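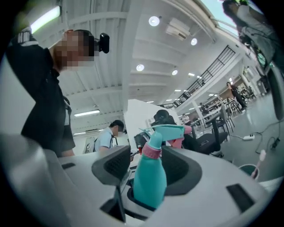 Terça-feira, 29 de dezembro de 2020

Todo fim de ano eu prometo limpar a casa de verdade, e todo fim de ano descubro que a minha definição de "de verdade" encolheu mais um pouco. Em 2017 incluía os trilhos das janelas. Neste ano, depois de nove meses trancado com a minha própria poeira, inclui a pia e aquilo que uma visita enxergaria da porta, se houvesse visitas.

O armário debaixo da pia é outra história. Resolvi esvaziá-lo no domingo, com uma coragem que atribuo ao panetone. Saíram de lá 13 produtos de limpeza, dos quais cinco servem para a mesma coisa e dois eu não sei para que servem, porque o rótulo já foi embora. Tinha um limpa-vidros, um limpa-vidros "com álcool", um multiuso que no verso dizia "não usar em vidros" e um tira-limo comprado em julho, no auge do meu entusiasmo doméstico, com o lacre ainda no lugar.

Em julho eu estava perigoso. Lia fichas de produto como quem lê romance policial. Foi nessa época que comprei o vaporizador da Dandeck, 179 reais mais frete, depois de assistir a uma moça muito serena devolver a um rejunte a cor que ele tinha ao nascer. O meu rejunte assistiu ao vapor com indiferença. Continua bege, ou o que se convencionou chamar de bege no mercado imobiliário, e o vaporizador mora em cima da geladeira, de onde me olha quando pego a água.

Acabei voltando ao que a minha avó fazia: sabão de coco, vinagre, bicarbonato, pano velho e raiva. Os quatro primeiros se compram em qualquer lugar. Só peço que não misturem o vinagre com o bicarbonato esperando um milagre. Aquela espuma toda é linda, rende vídeo, e no fim sobra basicamente água com um pouco de sal e a sensação de ter participado de uma feira de ciências. Separados, funcionam: bicarbonato úmido para esfregar o fundo da panela, vinagre diluído para a crosta branca do chuveiro. E água sanitária não se mistura com nada, nem com vinagre, nem com álcool, nem com aquele desinfetante azul que "só vai dar um cheirinho". O cheirinho, nesse caso, manda gente para o hospital.

Outra coisa que aprendi com atraso é que produto precisa de tempo. Passei a vida borrifando e limpando no mesmo gesto, feito garçom com pressa de virar a mesa. Agora borrifo, saio, faço café, volto. A gordura do fogão, que eu combatia no braço, sai com uma esponja quase educada. Minha produtividade não melhorou, mas tomo bem mais café.

Para o vidro, 200 ml de vinagre num litro de água e jornal amassado. Sei que a turma da microfibra discorda. Já experimentei os panos da Losteck, vendidos num kit com uma cor para cada cômodo, e eram ótimos até a primeira máquina, quando saíram todos da mesma cor. Desde então não sei se o que passei na mesa da sala foi o da sala ou o do banheiro — e prefiro não investigar.

O jornal tem a vantagem de distrair. Gastei vinte minutos numa única janela no domingo, lendo uma matéria de fevereiro sobre os melhores destinos para viajar em 2020. Recomendo a leitura a quem anda precisando de humor negro. A janela ficou razoável.

Dos 13 frascos, sobraram seis. Os dois sem rótulo foram separados para o descarte, depois que telefonei para a prefeitura e fui transferido até a linha cair, o que interpretei como um "depois das festas". Juntei os limpa-vidros num canto para usar até o fim, um de cada vez, como um adulto. O tira-limo continua lacrado. Estou criando coragem para o box.

E anotei no frasco da mistura nova o que tem dentro e a data, com caneta permanente, coisa que a minha avó também fazia, numa letra que só ela lia. A minha, pelo visto, é hereditária: fui conferir hoje cedo e está escrito "vinagre" ou "viagem".

Falta o forno. O forno fica para 2021, que já vai chegar com tanta cobrança que uma a mais não vai fazer diferença. Se alguém tiver receita para gordura velha carbonizada que não envolva vapor, a caixa de comentários está aberta, e eu respondo entre um café e outro.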